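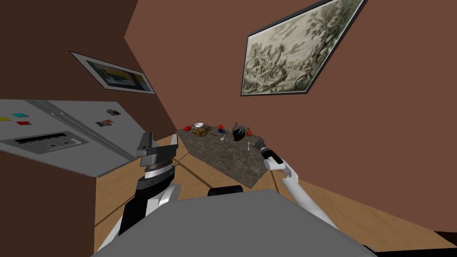
This month I am still working on the planner for our two-armed robot in the simulated kitchen. The planner is called Gwynne, and the controller under it is Vastel. In January the plan for reaching the counter took 900 milliseconds. Now it takes 167, and most of the gain came from one boring change: I stopped checking the collision of both arms when only one is moving.

The camera transforms were harder. I had mixed two conventions for the rotation, and the error was only five degrees, so I searched in the wrong file for days. Dinesh Nishad found it in the evening, from his phone – I am still a little ashamed.

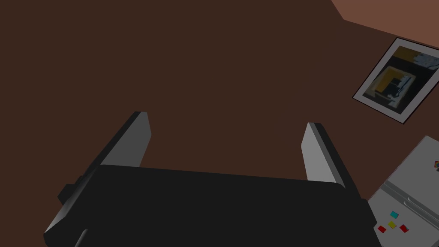
Looking past the open gripper in the simulator.

Next I want to write a small test which compares every camera pose with the arm model before a run starts.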